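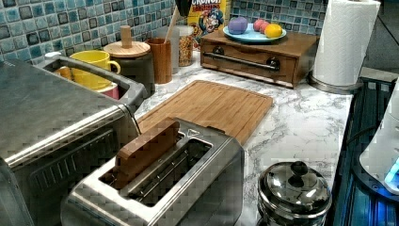

*Flevitthorpe Notes, Issue 3 -- About Us*

# Who we are and what we do

Flevitthorpe is a small testing shop for robot grippers, arms and cameras. Companies send us hardware, or ask us to compare hardware they are thinking of buying, and we run it through the same set of household jobs. Then we write down how it did. We don't build robots and we don't sell them.

Most of our work happens at a kitchen counter. We picked a kitchen for the mix of surfaces and shapes. A wooden slice in a toaster slot needs a narrow, straight pull. A round knob on a pot lid calls for something else, and polished steel gives many depth cameras trouble. Mugs, a bar handle on a drawer, a cereal box and a flat cutting board cover a good part of what people ask us about.

## How a comparison works

Each gripper gets 90 tries at every job on the list. The arm and the controller stay the same for the whole run, and so does the lighting. If a customer wants to compare arms or controllers, we hold the gripper fixed and change the other part. We log every try, including the ones where the operator made the mistake.

Our last full round put the Grisik two-finger gripper against the Lindholm soft gripper. It came to 1,062 logged tries across both. The Grisik did better on the toast slice and the drawer handle. The Lindholm did better on plush and felt items, and it was slower to close. Both had trouble getting under the cutting board, which has very little edge to hold when it lies flat.

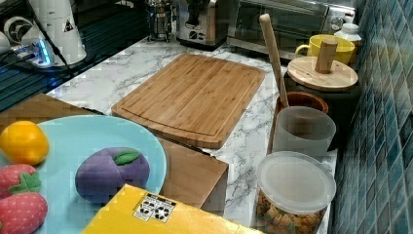
We also ran the Ovdale wrist camera during that round, on 493 of the tries. Its picture was fine up close. Clear containers were its weak spot -- it often placed the near wall of the plastic too far back, and the fingers closed late. We sent those logs to the maker and will repeat the test when we have new firmware.

## People and contact

Weronika Górecki runs the test floor and signs off on every report. If you want to send us a gripper, write to her first with the mounting pattern, the weight and the supply voltage. We keep spare adapter plates for the common wrist flanges, and we can usually make one if yours is different.

Reports are free to the company whose hardware was tested. Other readers can ask for the short version.

Page last updated May 2025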